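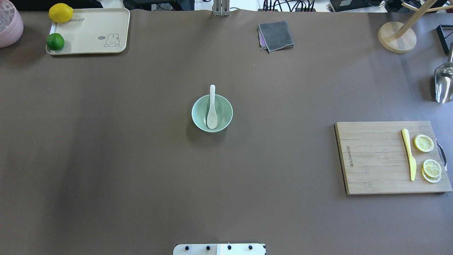 六月去Indport看了一天，主要看Vekley的桌面单元。去之前跟对方讲好，演示可以少看，想多看他们平时怎么装、怎么校、坏了怎么修。我们自己那台年底前要搬到新房间，底座和相机都得重来，所以这次带了一张问题清单，回来以后按当天的顺序整理成下面这些，给没去的同事看。

上午9点到。接待的是Timothée Royer，他管这个单元的硬件，软件那边是Colette Mallet。另外一位Corentin Guérin只在下午出现，教我们换指头。单元在他们内部叫Gestirness，墙上的排班表、抽屉标签、备份文件夹都用这个名字，听久了也就习惯了。楼里还有别的单元，这次没看。

一、桌子和底座

桌面是一大片深棕色，哑光的。Timothée说选桌面的时候在颜色上花的时间比在桌腿上多。早先用过一张浅色亮面的桌子，灯一开反光到处跑，腕部相机的曝光忽高忽低。换成现在这种以后，曝光锁死，一个月也不用动一次。缺点是白色的碎屑特别显眼，后面会讲到。

底座装在靠人这一侧的桌边，白色的安装板，上面一排黑色螺丝头。我问他们为什么不放在角上，他说放过，机械臂伸到对角的时候姿态很别扭，手腕快到极限，抓勺子这类细长的东西容易翻。现在放在近边的中间，左右两边都够得着。

安装步骤我记了一遍，顺序如下。桌面先调平，水平仪横着竖着各看一次。安装板放上去，螺丝先用手带上，不拧紧。底座的电缆从后面走好，留出一圈余量。然后对角交替上紧，第一遍用一半的力矩，第二遍到位。到位以后在螺丝头和板之间画一道漆线。漆线断开就说明螺丝动过。

漆线这个事我们从来没做过。我们那台去年冬天有一阵子抓取总是往一边偏，查了两天软件，最后发现底座有一颗螺丝松了。Timothée听完点点头，说他们也有过，偏得很少，用眼睛看不出来，但是抓细的东西就成片地失败。现在每天早上开机前看一眼漆线，花不了几秒。

桌子本身也要固定。他们的桌腿用角铁锁在地上，没有用脚轮。臂快速回位的时候整张桌子会跟着晃一点，有脚轮更厉害。我们现在的桌子是带轮的，搬家时打算一起换掉，预算表里已经补了一行。

桌面和安装板之间他们没有垫橡胶。试过垫，想减震，结果臂一停下来末端会多抖一下，比不垫还差。我问抖多少，他说没有专门量过，看视频就看得出来。

二、相机

他们用两路画面，一路在高处看全桌，一路小的装在手腕上，跟着夹爪走。高处那路负责找东西在哪里，手腕那路负责最后一小段。

高处相机的支架和桌子锁在一起。以前支架是单独落地的，有人经过碰到一下，标定就作废，而且碰的人自己往往不知道。现在改成跟桌子一体，碰了桌子至少臂和相机一起动。代价是桌子振动会传到相机上，所以他们在臂停稳之后多等一小会儿再拍照。等多久写在配置里，Colette不让随便改小。

标定用一块板，印着棋盘格，平时竖着放在柜子里，不许平放压东西。有人在板上放过咖啡杯，板面弯了一点，标出来的结果很怪，换了新板才好。做法是让臂带着板走13个姿态，每个姿态停稳，拍，记录，全部走完解算一次。姿态里一定要有几个歪得比较厉害的，都是正对着相机的话，解出来的深度方向不准。

Colette在电脑上给我们看了误差曲线。她不太看平均值，先看最大的那一个。最大值如果集中在某一个姿态上，多半是那一次没停稳，单独重拍就行。如果分散在好几个姿态上，她就先去检查相机支架，再检查板，最后才动程序。我们这边的习惯是一看不好就全部重标，费时间，而且问题还在那里。

高处相机的镜头每周擦一次，用吹气球先吹，再用镜头纸。手腕相机擦得勤，每天一次。原因很简单，它离东西近，油、水汽、碎末都往上面去。擦的时候不能顶着镜头用力，镜头座是用小螺丝压住的，顶歪过一次，整个下午的数据全部不能用。

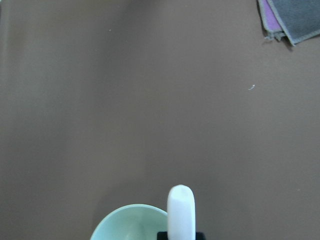
腕部相机的画面。白色指头贴在薄荷绿碗的右侧，右上角是叠着的灰布和紫布，桌面上有一小段白色纤维。

手腕相机里应该能看到什么，他们是有规定的。指头必须在画面里露出来，伸进来多少有个参考位置，开机的时候和存好的一张参考图叠在一起对。指尖对上了，说明相机没歪，指头也装到底了。两件事一次查完。对不上的话先拆指头重装一次，再对，还不行才去动相机。顺序反了会很麻烦，因为把相机调到迁就一根没装到底的指头，等下次换指头就全乱了。

白色碎屑这件事在这里讲。棕色桌面上一小根线头，人站着看不太会注意，在手腕相机里很亮。识别程序以前有一次把这种东西当成了要抓的物体，臂下去夹了个空，指尖蹭到桌面。后来程序里加了面积下限，小于下限的一律不理。Timothée认为光靠程序不够，桌面还是要擦，所以班前表上仍然有这一条。擦桌子用不掉毛的布。任务里用的布是任务里的，擦桌子的布另外放，两种不能混着用。我注意到桌上那块紫布的边已经起了散线，问会不会掉在桌上，他说会，布类物品本来就是掉毛的大户，边上散了的要么剪掉线头要么换一块，他们还没来得及处理。

三、桌上的东西

这个单元练的是厨房桌面的活，把东西拿起来放到指定的地方。当天桌上有碗和勺子、砧板、柠檬片、托盘、叠好的布之类。碗是浅绿色，勺子是白色的，勺柄伸出碗沿。Colette说勺子在碗里的这种摆法比较难，指头要从碗沿上方下去夹住柄，稍微偏一点就会先碰到碗。碗一转，勺子也跟着转。

砧板那一边也有难处。板的右侧带一个弯的金属把手，反光，高处相机看过去有时候会亮成一片。他们没有给把手贴东西，办法是把灯从正上方往旁边挪，再加一层柔光。挪灯之后其他物体的影子方向都变了，程序重新验了一遍。这件事前后花了不少时间，Colette的意思是灯要在一开始就定死，后面一动什么都要跟着动。

摆放由人来做，每一轮开始前按屏幕上的提示放好，然后人退到线外，按确认，臂才会动。摆放位置故意有变化，不要求每次一样。但是离底座太近的地方不放东西，臂在那里蜷着，关节容易互相顶。他们在程序里划了一块禁放区，桌面上没有画线，靠屏幕上的叠加图来看。新来的人一般头两天会放错，程序提示一声，挪开就好。

柠檬是真的。切片放久了会出水，水沾到指头上就打滑，所以切片用半天就换。我问为什么不用假的，Timothée说假的软硬不对，练出来的夹持力拿到真的上面会夹烂。切柠檬是人切，臂不碰刀刃。刀在程序里单独归一类，抓取只允许抓柄，速度上限也另设一档，这一档只有Colette和Timothée能改。

四、夹爪和指头

下午两点看换指头，Corentin Guérin来做，边做边讲。这一段我觉得最有用，写细一点。

指头是扁长的，头部圆，白色，从黑色的安装座里伸出来。圆头是改过几版之后留下来的，早先是方头，夹碗的时候角会磕到碗壁，夹布的时候角又会勾线。圆头两样都好一些，代价是夹很薄的东西时接触面变小。

寿命他们按夹持次数算，大约3000次换一副，不管看上去好不好。计数由程序自己加，换完以后要手动清零，忘了清零的情况发生过好几回，后来把清零放进了换指头的引导界面，不点就进不了下一步。两根指头一起换。只换一根的话，新的那根和旧的那根厚薄不一样，夹紧时中心会偏。

换的过程：

先让臂回到维护姿态，手腕大概在胸口高度，指头朝外。这个姿态存在面板上，有单独的按钮。

夹爪开到最大，然后断夹爪的电，臂的电留着，抱闸保持。断电以后用手拨一下指头，能动，说明真的断了。

从安装座后面松螺丝。螺丝不要完全拿出来，松到指头能抽出即可，掉进夹爪里会很难找。Corentin自己掉过一颗，后来把整个夹爪拆开倒出来的。

拿出旧指头，看安装座的槽里有没有碎屑。有就用毛刷刷，不用压缩空气，会把碎屑吹到滑轨里面去。

新指头推到底，能感觉到一下顿住。一只手顶着，另一只手上紧。

上电，让夹爪慢速闭合，看两根指头的前端是否同时碰上。前端先碰、根部还有缝是正常的。反过来，根部先碰，说明装歪了，要重来。

最后跟参考图叠一遍，清零，记录。

他从头到尾用的时间不长，讲解也算在内。我跟着做了第二遍，第一次没推到底，叠图时指尖短了一截，马上就看出来了。我们那台没有参考图叠加这一步，换完都是直接跑，跑两轮看成功率。这个回去就可以加上。

滑轨的润滑，每60小时运行一次，只点一点点油，手动开合几次再擦掉多余的。多了反而粘灰。他们用的油我抄了型号，放在我们共享文件夹里。润滑完先空夹一阵，再去夹布，不然油会印到布上。

夹爪的零位有时会漂。表现是程序说闭合了，实际还有一点缝，夹薄的东西就会掉。他们在每次开机时做一次全闭全开，记录电机的读数，和昨天的差得多了就报警。报警之后先清指头内侧，多数时候是夹面上粘了东西，清掉就回来了。

五、线缆

线是我们那边的老大难，所以问得比较多。他们桌子后面那一片黑线也不能算漂亮，缠在一起，Timothée自己也承认。他说静止的部分乱一点没有关系，要管的是会动的那一段。会动的是从臂的底座到手腕的一条，里面有夹爪的电和通信，还有手腕相机的线。

手腕相机的线最容易坏。坏法也一样，画面先是偶尔丢一帧，然后整条断掉，过几秒又回来。以前以为是程序卡住，重启就好，重启确实也会好一阵。后来Colette在日志里加了丢帧计数，才看出来丢帧总是出现在手腕转到某个角度之后，那就是线。

现在的做法是手腕相机的线到时间就换，没坏也换。扎带只扎在硬的位置，关节处一律不扎，留一个弧。弧的大小让臂走一遍全部关节的极限来定，走的时候人在旁边看有没有绷住或者刮到。扎带剪平，毛头朝里，不然会勾布。我们那台关节上就有扎带，而且不止一处，回去要剪掉。

接头加了一个卡扣，防止拔松。线两头贴同样的标签，换线的时候照着插，不用顺着线去摸。

六、每天的检查和交班

班前检查是一张纸，夹在板子上，一共5条：看漆线，擦桌面，擦手腕镜头，夹爪全开全闭，叠参考图。做完打勾签名。Marcelle Coste是早班的，她当天带我们走了一遍，很快，边做边跟我们说话也没有漏。我问过为什么用纸，Timothée说电子表也做过，大家会一口气全勾完。纸上要写读数，比如夹爪的零位读数要抄下来，抄就得看。

班前检查之后跑一轮暖机动作，速度低，臂在空中画大圈，不碰桌面。冬天多跑一会儿。冷的时候关节阻力大一些，碰撞检测容易误报。

交班本放在桌子旁边的柜子上，写当天停了几次、什么原因、谁处理的。翻了几页，写得都很短。“下午手腕丢帧，换线，好。”“右指有划痕，未换，观察。”“柠檬没了。”停机原因里最多的是物体滑落和摆放超区，真正的硬件故障占得很少，多集中在手腕那条线和指头上。

遥控示教用的是一套叫Dzene的界面，当天只看了维护页。维护页上有各关节的温度、电流，有指头计数、润滑倒计时，还有上一次标定的日期。过期的项目变成橙色，再过期变红，红了就不能进自动模式。Colette说红色锁死这一条刚上的时候大家意见很大，有一回忙的时候正好标定过期，只好停下来标。现在会提前两天橙色提醒，一般就在那两天里找空做掉。

七、看了一次真的停机

下午快结束的时候正好碰上一次停机，不是给我们安排的。臂在往碗那边下去的时候停住，面板提示碰撞。Marcelle先按暂停，看面板上是哪个关节报的，报的是手腕。她没有马上复位，先看指头和碗的相对位置，说是指头碰到了碗沿，从外侧碰的。

处理的办法是切到手动，沿着指头的方向往上退，退到完全离开碗再横着走。不能在贴着碗的时候横着走，会把碗带倒，也会给指头一个侧向的力。退开以后检查指尖，看有没有崩口，用手晃一下看有没有松。没有，叠图对一下，也对得上。然后碗重新摆，继续。

Colette事后把那一段的数据调出来。高处相机给出的碗的位置和实际差了一点，差的方向和前一天比是一致的，她怀疑高处相机有一点点偏了，就在本子上写了一条，第二天早上标定。我问为什么不当场标，她说当天剩下的时间不够跑完标定再验证，标了没验证还不如不标。

这一段对我帮助比较大。我们那边碰到碰撞一般是直接复位再跑一次，能过就不管了，也没有人去比对方向是不是一致。

八、回来以后要做的

列一下，已经和Annick Coste通过电话对过一遍，她在Vekley负责对外的技术支持，有些附件要她那边发。

底座螺丝画漆线，搬家之前先在旧位置上练一次。

新桌子不带轮，颜色找接近他们那种深棕哑光的，先要一小块样板放在相机下面看。

高处相机支架锁到桌子上。停稳等待时间先照抄他们的数值，再慢慢试。

存一张手腕相机的参考图，换指头以后叠着看。这个不用等搬家，下周就可以做。

关节上的扎带全部剪掉重走线。手腕相机的线买两条备用。

班前检查改成纸，读数要手写。

指头计数和清零，要看我们的控制器版本支不支持，不支持就先用本子记。

还有两个问题当天没有问清楚。一个是他们的标定板是哪家做的，Timothée说去查订单，到现在还没有回信，我会再催。另一个是润滑之后空夹要夹多少次，Corentin说凭手感，Marcelle说夹到抄下来的读数不再变为止，两个人说法不一样，我倾向于用后一种。

路上的事顺便说一下，从Indport车站过去要换一次公交，下车以后走的那条路没有人行道，下次去的人最好提前让他们派车。午饭在他们食堂吃的，要刷卡，访客卡在前台领，走的时候记得还，我的那张带回来了，已经寄回去。

维护页的截图和班前检查表的空白件，Annick那边同意给我们，收到以后放在共享文件夹的“单元搬迁”下面。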